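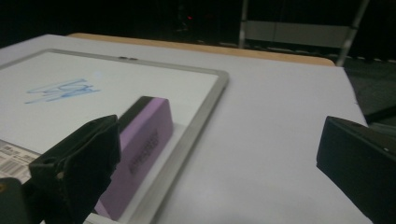

A whiteboard and eraser on a white tabletop. Brainstorming remains the default way to start almost any project.

The cult of the big idea session

By Ifeanyi Olatunji

The invitation said "no bad ideas". It came from Jetholm, a mid-sized maker of garden furniture, which had agreed to let me sit in on its summer planning day in June. There were 14 people, two trays of pastries and a facilitator called Wálter Ríos, who asked us all to stand up and shake out our hands.

By lunch the group had produced 161 ideas. I know this because Ríos announced the total, and people clapped. I asked him later how many he expected the company to use. He said that was the wrong way to look at it. I still think it was a fair question.

Group brainstorming has been sold to offices since the middle of the last century, and researchers have been picking holes in it for nearly as long. The complaint hardly changes. Put people in a room together and they wait their turn, forget what they meant to say and drift towards whatever the boss seemed to like. Ask the same people to work alone and pool the results, and they usually come up with more.

None of this has dented the trade. Clillau, a consultancy that runs sessions for councils and small firms, charges by the half day and is booked up for weeks. Its founder, Attila Kovács, has heard the objections. "People say it doesn't work, but then they ring us again," he told me. People also ring astrologers again.

Kovács's better argument is that the ideas are a side benefit. Staff who have been asked what they think are kinder about the decision when it comes. That may be so, though it is a strange thing to charge for under the name of creativity, and I wonder how kind they feel the third time round.

Lawal Okoro doesn't. He spent 18 years in product design, the last few at a lighting firm in Olldale, and reckons he sat through up to 20 of these days. He can remember one idea that reached the shops, a clip-on reading lamp. "And Kenneth had that one in the car on the way in," he said.

Kenneth Gatchalian, who now works for himself, confirms the story but says it was a train.

I went back to Jetholm in September to ask what had become of the list. It had been typed up and sent to everyone. The new range will be last year's bench in two more colours, a plan the sales team had put forward in the spring. Another planning day has been booked.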